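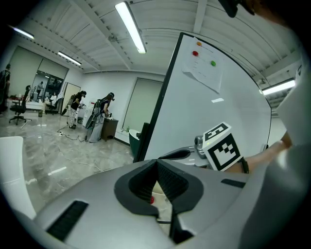 Printed sheet taped to whiteboard keeps curling at the lower corner

Home Browse Offices & Workshops Unanswered Join

Posted by Despina Nikolovski in Offices & Workshops

We have a large whiteboard with a thin black frame in a shared work area. A printed reference sheet stays taped near the top of it, with three colored dots (orange, red, green) at the sheet. The dots are our status code and I want to keep them. The trouble is the paper. The lower left corner curls away from the board, and it does this with every sheet I put up, usually within two days.

Details that may matter:

Paper is plain copy paper from the office laser printer, printed on one side. Tape is clear office tape. The room has an open ceiling with ribbed white panels, exposed beams and ductwork, and fluorescent fixtures. The heating and cooling run from early morning until 7 p.m. I have not measured the humidity.

I have tried pressing the corner down with a second piece of tape. It holds for a while and then lifts with the tape still stuck to the paper, so the bond to the board is what fails. The board was wiped with the usual spray cleaner first.

The printed lines are also faint. People have to stand close to read them, and with the tubes on, the white paper on a white board does not help. I would like to fix both at the same time if I am reprinting anyway. The sheet changes once a month, so I do not want to glue anything down. The board has to stay clean enough to write on afterward.

What is the correct way to mount this?

3 replies, sorted by votes

Tihomir Babić

Two separate causes are mixed together here.

The first is the paper. A laser printer dries and heats the sheet, and the printed face and the back take moisture up again at different rates. The sheet then bends toward one side. If you hang it straight out of the printer, it does most of its bending on the board, where the tape has to resist it. Lay the sheets flat under a heavy book overnight before hanging. Also check the grain direction. Cut a square from a spare sheet, mark which edge was the top, and see which way it bends when you breathe on it. The bend runs along the grain. You can buy paper with the grain the other way, although for one sheet a month I would go to heavier stock first. Card stock at double the weight of copy paper curls far less. Confirm that your printer accepts it, and feed it from the bypass tray so that it takes the straightest path.

The second is the surface. Whiteboard spray often leaves a film. That film helps the marker erase, and it also works as a release layer under tape. Clean only the four tape locations with isopropyl alcohol on a lint-free cloth, let them dry fully, and apply the tape with firm thumb pressure. Test a hidden spot before you do this. Some painted boards lose their gloss after repeated alcohol cleaning.

For the tape I would use a removable type, 2 cm wide, laid along the full length of the bottom edge. Small pieces at the corners put all of the peel load on a short line. A strip along the whole edge spreads it. Leave the top edge for last and smooth downward, so you do not trap a bubble that later pushes the corner out.

When you take it down, pull the tape back on itself, slowly and close to the surface. Old adhesive comes off with the same alcohol. Do not use a blade on the board.

Krum Ivanov

just use magnets

Pallavi Tripathi

Magnets work only if the board has a steel backing. Try one at the edge before buying a set. Many melamine boards hold nothing.

If it is steel, consider a magnetic document pocket. We use the Akomance pocket at our shop and change the sheet through the open side, so there is no tape on the board at all. The curl stops being a problem because the pocket holds the paper flat. Choose a matte front. A glossy one under overhead tubes gives a bright bar across the text from most standing positions, and then the legibility is worse than before. If only glossy is available, mount the pocket at eye height and check it from the place where people normally stand.

Regarding the faint print, check the toner setting before changing anything else. Toner-save mode produces thin gray lines. Turn it off, set lines to 1 point or thicker, and set the text to pure black. If it is a table, shade every second row lightly. I would also print a heavy border at the margin, which separates the sheet from the white board at a distance. Go up one paper size if there is space.

The dots can stay where they are. Keep them clear of the pocket's opening side so that the sheet slides in without catching.

One disagreement with the reply from Tihomir: I would not clean tape spots with alcohol every month. Mark the four positions once, put a small square of clear film on each, and tape to the film. The film takes the wear and the board is untouched. We have done 11 changes on the same squares – replace them when the edges turn gray.

Contact us | Terms | Copyright Sterkau Community Help | Back to top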